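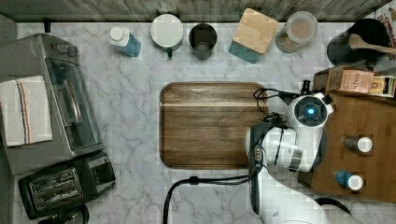 The counter in the shared kitchen at Sunport House, with the toaster oven, the toaster and the row of containers along the wooden backsplash.

Home News Neighborhood Events Food Contact

Shared kitchen at Sunport House opens again with a new counter

By Leonor Serrano
2023-03-10

The shared kitchen on the ground floor of Sunport House is open again for the residents after being closed for most of February. The old counter was removed, the wall behind it was covered with planks, and the small appliances have returned to their places.

The kitchen serves the 16 apartments of the building. Many of them have only a small stove with two burners, so the room downstairs is where people bake, make toast in the morning and prepare food for birthdays. During the closing the residents had to manage upstairs, and several of them told this newspaper that they missed the oven more than they had expected.

"I have a kettle and a pan in my apartment, and with this you can live, but you can't make a good gratin," said Graça Moreira, who has lived in the building for seven years. "On the first evening I went down with my dish and there were already two neighbors before me."

The most visible change is the counter. It is white and gray marble with thin gray veins, and it replaces a laminate surface that had become swollen near the sink. The work was done by Nikolaidis, a small stone workshop from the other side of the river. The stone was left over from a larger order, and the residents' association received it for a lower price because the veins did not match with the other pieces.

The planks behind the counter are older than the building itself. They come from a boat shed which was taken down last year, and they were kept in the cellar until someone found a use for them. They were brushed and sealed, but not painted, and they have kept their gray-brown color.

Not all residents were in favor of the wood. At the meeting where the plan was approved, some people preferred tiles, which are easier to clean. Adelino Rebelo was among them, and he has not fully changed his opinion. "It looks nice, I admit this," he said. "But I have fried fish in that kitchen for a long time, and I know where the oil goes. We will speak again next winter."

The association has therefore agreed that frying is done only at the stove on the opposite wall, where the tiles have stayed. The marble side is for the toaster, the toaster oven and cold preparation. Lemon juice and vinegar should be wiped away at once, as they can leave dull marks on the stone.

A smaller discussion was about what is allowed to stand on the counter. Before the closing, the surface was so full that it was difficult to find space for a cutting board. Some of the things had no owner any more. When the room was emptied, the residents filled five boxes with jars, lids and tools, and put them in the entrance hall for everyone to look through. What was not claimed after six days went to the second-hand shop Zutent.

Inês Gouveia, who organized the emptying together with her sister, says that the new rule is simple. Things which are used by all can stay at the back, in one line against the planks. Personal food goes in the cupboard, with the apartment number on it. "There is a canister with a bamboo lid, there is a glass jar, there is a mug with its lid, and the wooden spatula stays in the black crock," she said. "It is enough. If a person wants to bring one more thing, then he should first take one away – this is what we decided."

The kitchen towels were also a subject. In the past each resident brought a towel and took it home again, or forgot to do it. Now the association has bought a set for the house, and they are washed every week by turns. The list for the washing hangs inside the cupboard door. A white one with red and blue stripes was over the toaster oven when this newspaper visited.

Perihan Dursun moved into the building shortly before the kitchen was closed, and she had used it only once. She now goes down in the early morning, before her shift at the bakery Jutach. "People laugh that I work with bread all day and then I make toast here," she said. "But at this hour it is quiet, and usually somebody comes in and we talk a little. In my last building I did not know any neighbor by name."

The cost of the renovation was paid from the common fund of the house, and the monthly contribution of the residents stays the same. The sink was not replaced this time. It still drains slowly, and a plumber is expected to look at it in the spring. Until this is repaired, the residents are asked to empty the strainer after each use and not to pour coffee grounds in the drain.

The kitchen can be used every day from 6 in the morning. For a larger cooking, for example for a family party, it is necessary to write the name and the hours on the sheet beside the door. Guests are welcome if a resident is present, and the last person in the evening should turn off the light and pull out the plug of the toaster.

7 comments 16 shares

Subscribe to our newsletter and receive the neighborhood news in your inbox. You can unsubscribe at any time.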